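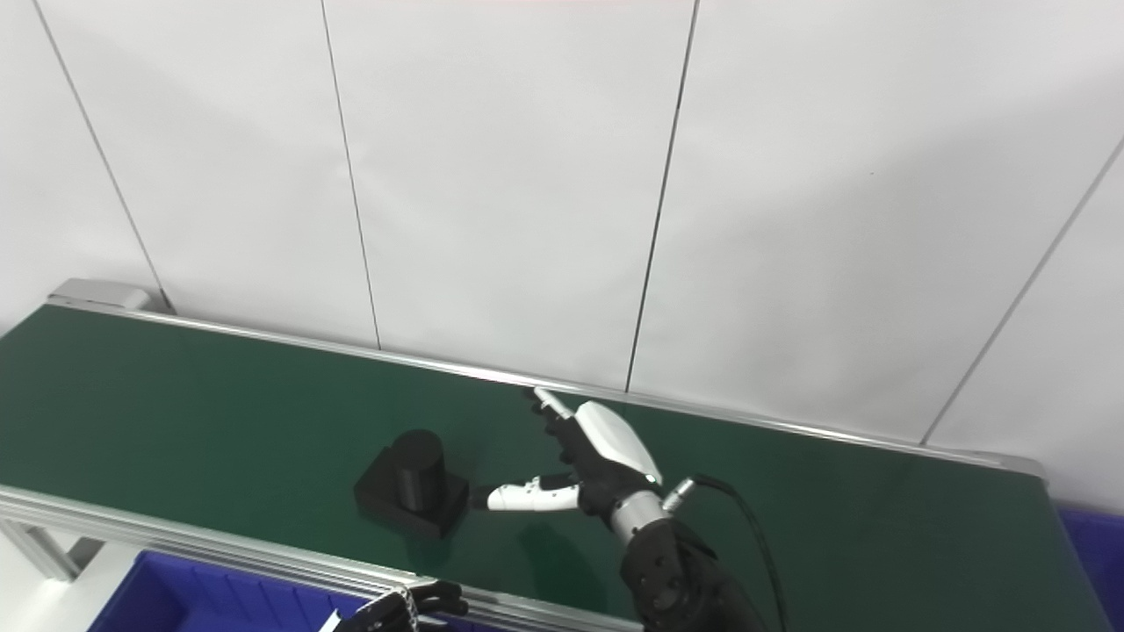
Tags: Automation, Shop Floor, Local

I stopped by the Velten plant in Hultville again, and the two-armed robot on the conveyor line is back at its station after its spring service. If you read my piece in September you'll remember it was still in crates then, so I was pretty excited to see it with its right hand over the belt at last!

The job itself is simple enough. Parts ride in on a green belt, the robot picks them off, and they go into blue bins down below the conveyor. The parts this month are black, a round piece sitting on a square base, and they come over from the Pritthorpe shop in lots of 200. The crew calls them chessmen. I can see why.

What I wanted to know about was the upkeep, and I got an earful (the good kind). The hands are what eat up the time. Every 300 hours the crew parks the arms, kills the power at the cell and goes over each finger one at a time. They wiggle it for slop, wipe down the tip and look for nicks. A worn tip doesn't drop the part right away. It lets it turn a little in the grip, and then the part lands in the bin crooked and takes up the room of two. By the time anybody spots that, you've got a bin that needs repacking by hand, and I'm told that's the least popular chore in the building.

This time they swapped the tips on the right hand and left the ones on the left hand alone. The right does most of the reaching at this station, so it wears faster. The whole swap took 49 minutes, and a good chunk of that was hunting for the small hex driver, which was in somebody's jacket.

Then there's the cable by the wrist. Last winter it had been tied down too tight, and when the wrist rolled all the way over it tugged on the connector. The hand would go dead for a second and come back, which drove everyone nuts for most of a week. They checked the software, they checked the power supply, they blamed the heater. Now the cable has a fat loop of slack in it and the ties sit lower on the forearm. One of the techs told me to think of it like a garden hose around a corner, and okay, fair, I've pulled a few of those off the spigot myself.

After the hands are buttoned up comes the part I got to stand around for, the position check. They set a single part on the belt with the belt stopped, bring the right hand in slow, and see where the fingers end up next to the part and next to the aluminum rail along the back. The rail is the thing to watch. It doesn't give, and a finger coming in even a hair too far will rub on it all shift long. The crew keeps a list of 26 stops for this check, and they write down each one with a pencil on a clipboard. I asked why not a tablet. They had a tablet. It went in a bin.

Two of the stops came up off on the first pass, both toward the wall side. The fix was to loosen the bracket at one end of the rail, nudge it, snug it down and run the list over from the top. I'll admit I'd figured they would change something on the robot, but apparently the rail gets leaned on by people wiping down the belt, and it had crept. So there's a new rule about leaning, which I broke within five minutes of hearing it. Sorry, folks!

The software side is from Sinaga, and the update that came with this service was a small one. Mostly it changes how fast the hand closes over the last little bit before it touches the part. The crew has it turned down for the first few days and plans to bring it up once they've seen a full lot go through.

Next on the list is the belt. It's tracking fine for now, but it's due for a tension check, and they'd like to do that and the left hand's tips in the same stop so the line only goes down once. Pritthorpe is also sending over a taller version of the part this year, which means new pick heights and probably another round with the clipboard. I've asked to come back for that one, and they said sure, as long as I keep my elbows off the rail.

Velten says it's happy to show the cell to other small shops around Hultville that are thinking about doing their own maintenance. Call the front desk and ask for the line crew, and go in the morning if you can. They do the checks before lunch.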